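The Slow Boat to Velstead

I took the ferry because I was mad at the train. There's no nobler reason than that, and I wish I could give you one. The train from Sallgate to Velstead takes under two hours, costs more than my winter coat did, and on the Thursday I was supposed to travel it was canceled while I was standing on the platform with a sandwich in my mouth. A woman next to me said, very calmly, "There's always the boat," and picked up her bag and walked off toward the harbor. So I followed her!

I had lived in Sallgate for six years and I couldn't have told you the boat carried people. I thought it carried gravel. It does carry gravel, as a matter of fact, but it also has a lounge with orange seats, a counter that sells soup, and a back deck where you can stand and watch the town get small. The crossing goes the long way, out past the breakwater and up the coast with two stops, and it takes most of a day. You leave at 7:40 in the morning and you get in when you get in.

The woman's name was Beatriz Paiva and she had been riding it since she was a kid visiting her grandmother. She had a system. You sit on the left going north (the right side gets the engine hum up through the seat), you buy your soup before the first stop, and you never take the window that looks normal but has a draft along the bottom. I took that window. I wore my hat for the whole first leg.
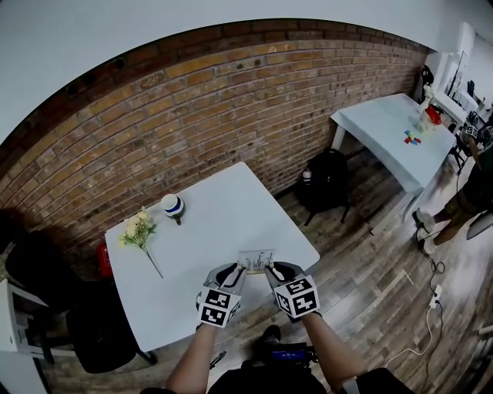
The first stop is Kushnir, and I'd like to say something about Kushnir, because I think it's the best eleven minutes of the trip. There isn't a town so much as a ramp, a shed and a road going up into the trees. The crew puts down a plate with a tremendous clang and three or four cars roll off, and then everybody who lives up that road seems to come down to meet the boat whether they're expecting anything or not. Kids, dogs, a man in slippers. In February! They hand things across. I saw a chair go ashore, and a tray of seedlings, and a birthday cake that one of the deckhands had kept up in the wheelhouse so it wouldn't slide.

I asked at the counter how many people make the full trip, and the man with the ladle told me that on a good summer day they'll carry 213, which is what the certificate on the wall says they're allowed. On my day there were maybe a dozen of us past Kushnir. Two were asleep before we'd cleared the point. One was knitting something enormous and mustard colored, and the rest of us had drifted into that loose sort of company you get on slow transport, where you talk for a while and stop for a while and it isn't rude.

I'm not a person who is good at stopping. I check my phone in elevators. But the signal goes about forty minutes out and doesn't come back until you're nearly at the second stop, and after a stretch of patting my pocket like I'd lost a pet in there, I gave up and looked at the water. There's a lot of it. It was gray and then it was green and then for a bit, off the cliffs, it was a color I don't have a name for, sort of like the inside of a mussel shell.
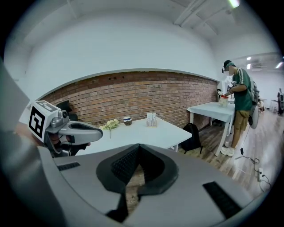
Let me talk about the soup. There are two kinds, pea and "other," and other was fish. It comes in a mug with a heel of bread balanced on top, and you have to eat the bread fast or it falls in (Beatriz lets it fall in, on purpose, and says I'll come around). I've paid good money in restaurants with cloth napkins for a worse lunch. I had a second mug before the first stop was even out of sight and a third on the way into Watik, and I'm not sorry.

Watik is the second stop and a proper little town, with a main street you can walk up and down during the layover. They give you 50 minutes. I know this because I used every one of them and then had to run. There's a hardware store that also sells secondhand paperbacks, and a bakery that shuts at two, and a bench outside the post office with a view straight down the hill to the boat, so you can sit there with a bun and keep an eye on your ride. I bought a mystery novel with the last page missing. The store owner pointed this out and knocked the price down, and offered to tell me who did it. I said no. I've regretted that ever since.

Around 700 people live there year-round. A retired teacher who got on with us after the layover told me the number used to be a lot higher when the cannery was running, and that the boat had nearly been dropped twice. Both times people wrote letters. She wrote some of them herself, under her own name and, she admitted, under her late husband's.

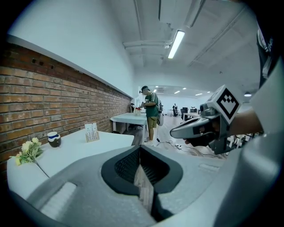 She was going up to Velstead to get her glasses fixed. It's an 80-mile round trip from Watik if you drive, and she could have driven, but she doesn't like the bends and she does like the boat. She likes having her hands free. She'd brought a bag of walnuts and a cracker and she worked through them for the rest of the afternoon, passing every third one across to me.

The last leg is the long one, and it gets dark on you in winter. They turn the lounge lights down so the reflections don't bother the wheelhouse, and the whole place goes soft and a little bit like a sleepover. The knitter held up her work and it was a sweater for a very large man or possibly a blanket with ambitions. Beatriz slept sitting straight up, with her coat buttoned to the chin. I went out on the back deck for a while and it was so cold my teeth hurt, and I stayed out anyway until I could see the first lights of Velstead strung along the hill.

I missed the dinner I'd been traveling up for, by the way. My friends had saved me a plate and were pretty nice about it, considering, though they did ask why I smelled like diesel and pea soup. I told them about the cake in the wheelhouse. I told them about the window, too, and which side to sit on.

If you go, bring a hat and something to read with all its pages. Tickets are sold at the little green hut at the end of the Sallgate harbor wall, cash is easiest, and the hut opens at seven — but knock, because he's usually in there earlier with the heater on. I took the train home on Sunday. It ran on time, and I spent most of it looking out at the water for the boat.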